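Karwood adds serving tray and round plate to its tableware range

Oct 9, 2021 – Karwood, the home and kitchen goods supplier, has added a beige serving tray and a matching round plate to its Fitwood tableware range. Both go on sale today through the company's website and through Nuchit shops.

The tray is rectangular, with rounded corners and a low raised rim that runs all the way round. The plate is plain white with a glossy finish and a shallow lip. They are sold separately or as a set under the name Prener.

Karwood began work on the set after a customer survey in August, which drew 2,814 replies. Of these, 1,197 asked for a tray large enough to hold a dinner plate with room left over for a glass and cutlery.

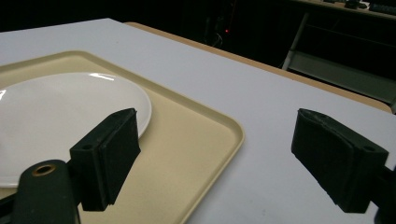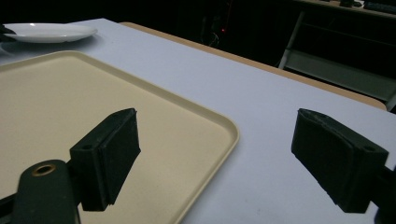
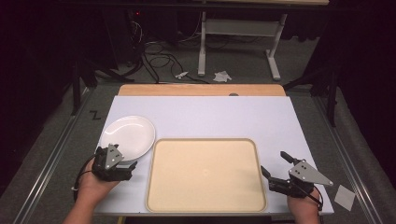

The beige tray from the Prener set on a white tabletop. The round white plate is shown in all three pictures.

"People told us they eat away from the table more than they used to, and that their old trays were too small," said Sakda Phromma, head of product at Karwood. "We kept the shape simple and the colours pale so the set will go with what they already have in the cupboard."

The first delivery is 1,000 sets. A further 100 have been put aside for cafés and guest houses that want to try the tray and plate before placing a trade order. Trade customers should ask for the Prener sample form when they contact the sales office.

Other pieces in the Fitwood range stay on sale and their prices do not change. Karwood plans to offer a smaller tray in the same beige next year, along with a side plate. Details of both will be sent to stockists once the sizes have been settled.

Product sheets and further pictures are available from the Karwood press office on request.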